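Planner update: Avalel 2 and the drive swap

The Avalel 2 release notes say the planner now handles "unstructured disassembly." We'd like to see what Lindgren counts as structured. Our bench has a fixture plate beside the PC, and the tower lies on its side, open, with no cooler on the processor. That's a polite sort of mess.

Still, the drive caddy is a fair test for the insertion controller. The cage is tight, the cables hang where they like, and the fingers have to go down into the case without catching anything.
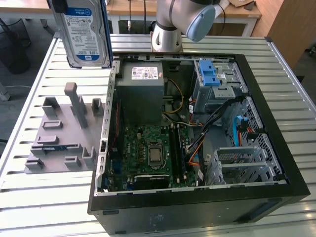
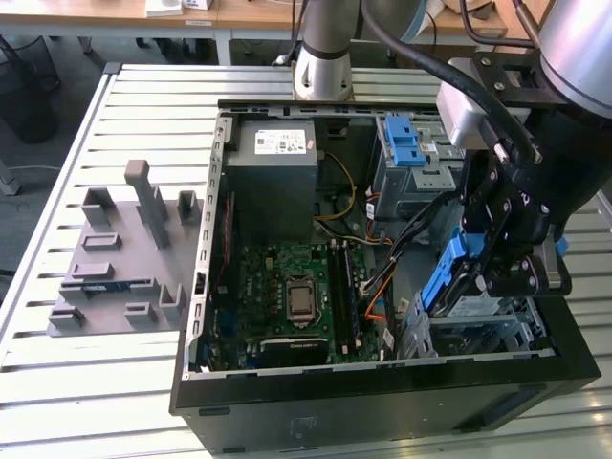
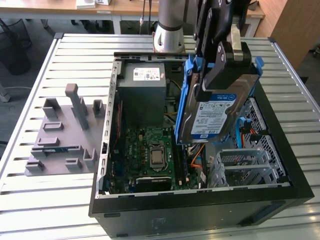 What we're not buying yet

Lindgren's demo page quotes over 3000 planned paths. Planned, in simulation, with rigid cables. Trindov's contact model is slower and uglier, but it at least admits that a SATA cable bends. We'll run both through Kukudari in October with the force limit at 10 newtons and the logs left on. If the new planner still needs 7 hand-tuned waypoints to get past the power leads, we'll print them all.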